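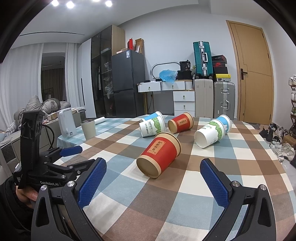 Figure 1. Paper cups lying on a table with a checkered cloth.

Platform Edge Behavior at Hatolmont Station: A Study of Passenger Position and Train Arrival

Lejla Omerović
Transport Safety Project, final report
Submitted 28th October

Abstract

The report examines where passengers stand on a railway platform in the minutes before a train arrives, and whether a painted line and a recorded warning change that position. Observations were made on platform 2 at Hatolmont, a through station on the Nasent to Ultden line. A total of 237 passengers were recorded. The recorded warning was followed by movement away from the edge in most cases, but the effect was short. The painted line had a weaker effect when the platform was crowded. Trains that pass without stopping were found to be the case in which the present arrangements work least well.

1. Introduction

A passenger on a platform is separated from a moving train by distance only. Unless barriers are fitted, the width of that distance is chosen by the passenger. Station operators try to influence the choice with floor markings, signs, announcements and staff.

Hatolmont has two platform faces and no barriers. Platform 1 serves trains toward Nasent and is wide along its whole length. Platform 2 serves trains toward Ultden and narrows at the south end, where the stairs from the footbridge come down. The stairs leave a strip between the handrail and the edge, and passengers leaving the footbridge have to walk along it to reach the shelter. The yellow line runs through this strip. A person who keeps behind the line at that point must walk in single file.

The present markings were painted when the platform surface was renewed in 2000. The line speed for non-stopping trains has been raised since then, but the line has stayed in its original position.

2. Aim and scope

The aim was to answer the following questions.

a) How far from the edge do passengers stand while waiting?
b) Does the recorded warning change this distance, and for how long?
c) Is the behavior different for stopping and non-stopping trains?

The project deals only with waiting passengers. Boarding and leaving the train, trespass on the track and level crossing use are outside the scope. No attempt was made to record age or purpose of travel.

3. Background

3.1 Air movement

A train moving through a station pushes air ahead of it and draws air along its sides. The flow beside the train is uneven and is usually strongest near the front and just behind the rear. The force on a person depends on train speed, train shape, the distance from the side of the train and the area the person presents to the flow. Strollers and light wheeled luggage are a particular concern, as they can roll if the brake is off. Freight trains with mixed wagons disturb the air more than passenger trains of smooth outline at the same speed.

3.2 Sight and sound

From the shelter on platform 2 the track toward Nasent is straight and an approaching train can be seen early. From the foot of the stairs the view is blocked by the footbridge support. A passenger there depends on the announcement or on the sound of the train. Modern electric trains are quiet when approaching, and the rails give little warning when they are welded.

3.3 Earlier coursework

A report from a previous year looked at Hoarau, the next station toward Ultden. Its author found that passengers gathered close to the place where they expected the doors to open, and that they moved nearer to the edge as the due time came closer. Hoarau has a straight platform of even width, so the results could not be applied to Hatolmont without a separate study.

4. Method

4.1 Zones

The platform was divided into strips parallel to the edge. Zone A is the strip between the edge and the yellow line. Zone B is the strip of equal width behind the line. Zone C is the rest of the platform. The joints of the paving were used as reference points, so that no marks had to be added.

4.2 Recording

Observations were made by eye from the landing of the footbridge, which overlooks the full length of platform 2. The work was divided into seven sessions, all outside school holidays. Each passenger was entered on a paper form by zone at three moments: before the warning, directly after the warning, and when the front of the train reached the platform ramp. Passengers who arrived after the warning were left out of the comparison, as no first position was available for them.

No names, photographs or video of passengers were taken. The station operator gave written permission for the sessions.

4.3 Trial run

A trial run was held in January to test the form. The first version had a separate column for each zone and moment, and entries were lost when several passengers moved at once. It was replaced with a plan of the platform on which positions were marked with letters. Data from the trial run are not part of the results.

5. Results

5.1 Waiting position

Before the warning most passengers stood in zone C, near the shelter or along the fence. Zone B was used mainly by people who had come down the stairs shortly before the train was due. Zone A was occupied less often than expected along the open part of the platform and more often than expected beside the stairs. Nearly all entries in zone A beside the stairs were of people walking. Those farther along were mostly people standing still and looking toward the approaching train.

5.2 Effect of the warning

The warning was followed by a move from zone A to zone B or C in most of the recorded cases. Passengers who did not move were often using a telephone or wearing headphones. When the train was a stopping service, some of those who had stepped back returned to zone A before the front of the train reached the ramp.

5.3 Non-stopping trains

The same tone is played before both announcements, and the words that tell them apart come at the end of the message. On several occasions passengers moved forward on hearing the tone, picked up their bags, and moved back once the message was complete. In two cases the train was already alongside the ramp when the message ended. Both were freight trains.

5.4 Crowding

When a stopping train was late, the number of people in zone C increased and later arrivals stood in zone B. The line was then hidden by feet and luggage over part of its length. Under these conditions zone A was used for walking along the whole platform.

6. Discussion

The results for waiting position agree in general with the report on Hoarau. The main difference is the strip beside the stairs, where the layout leads people into zone A whether they wish to be there or not. A stronger warning cannot correct this. The handrail could be moved inward, or the footbridge traffic could be directed to the north end, where there is a second exit that is kept locked.

The order of words in the announcement for non-stopping trains is a simpler matter. Placing the instruction to stand back at the start would give passengers the useful part of the message earlier, with no change to the equipment on the platform. A different tone would also help people who do not follow the spoken language well.

The timing of the warning is triggered by the train passing a fixed point on the line. A slow train therefore gives a long warning and a fast train a short one. A trigger that takes account of speed would be preferable, but the cost was not studied.

7. Sources of error

A single observer made all entries, so the agreement between observers is unknown. Positions near a zone boundary were judged from above and at an angle. At the far end of the platform the error may be as large as one paving slab. The sessions were held in daylight and dry weather. Behavior in the dark, in rain or on ice may differ, especially where passengers crowd under the shelter roof.

The observer could be seen from the platform. A few passengers looked up at the landing, and it is possible that some of them changed position as a result.

8. Recommendations

8.1 Change the announcement for non-stopping trains so that the instruction comes first.
8.2 Use a separate tone for non-stopping trains.
8.3 Review the width of the strip beside the stairs on platform 2.
8.4 Repeat the observations after dark with two observers.

Appendix A contains the blank recording form. Appendix B contains the platform plan with zone boundaries. The completed forms are held by the department and can be read on request.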